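Trurkgate Workshop: equipment planning grant
Progress report to the Enda fund, October 2023

Since February we have been working out what to buy for the handling cell before we spend any of the capital money. The work has been done in simulation, using the Simum package, so that the size of arm, the bench and the fixings can be settled first. No order has been placed.

Arm and mounting

We have modelled one arm on a raised pedestal at one side of the bench, with the tray along the long edge. Raising the arm adds a part to the order but leaves more of the bench top usable. The supplier, Dhillon, has quoted for the pedestal separately at £1300, delivery included.

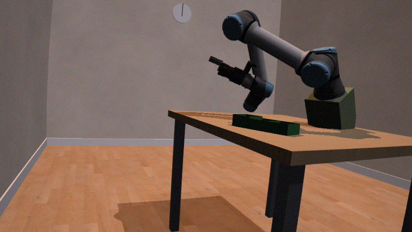
Simulated cell with the gripper pointing away from the pedestal, tray on the bench below.

The quote for the arm itself is held for 39 days. We would like to order within that period if the fund agrees. Fitting is priced as 2 days on site. We have asked for the electrical work to be listed as its own line, as it was left out of the first version.

We are also checking how far the arm can fold back over its own base. This affects the cable run and how much clear space we allow behind the bench when we mark out the floor.

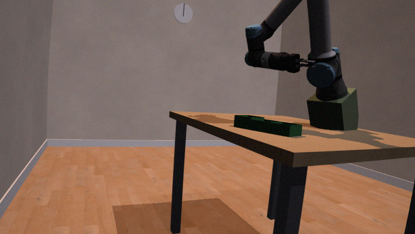

Gripper turned back towards the shoulder joint, clear of the bench top.

Gripper

The budget has one gripper in it. We now think we should allow for a spare set of fingers, and for a camera looking along them, as small items are hard to judge from a view across the room. 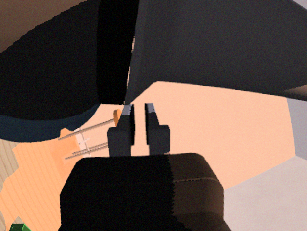 Three finger shapes are on the list and we have priced two. The third needs a drawing from Dhillon, which we have chased. Until it comes we are carrying the higher of the two prices in the forecast.

Spending and next steps

Spending so far is on software and staff time only, and is within the agreed amount. Before the next report we will finish the reach checks, get the revised quote and send you the final equipment list for approval.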